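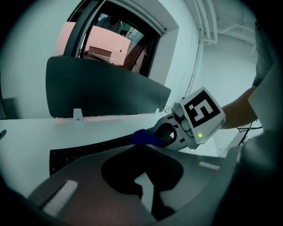 Issue 43, page 3

Okay, keyboard wiping! Ida Kohlhase asked me to write up how I show this one by hand, so grab your grippers and pull a chair up to the desk.

Leave the keyboard where it normally lives and don't tidy the desk first. Hold the gripper loosely, keep the marker on top facing up, and check the little green light before you move. Pinch the cloth near one corner — a big fistful bunches up and you'll end up pushing keys instead of wiping them. Start at one end and go slowly, slower than feels natural (I hum).
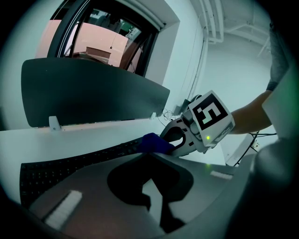 When you get to the far end, lift straight up, pause for a breath, then open the jaws. If you fumble the cloth, keep going and pick it up again! I used to bin those takes, but the Emix model learned its recoveries from them. Swap your starting end every few takes too, and colour-code your notes if you're as forgetful as me. My Urkari set is at 218 takes and I'm still finding new ways to snag the space bar.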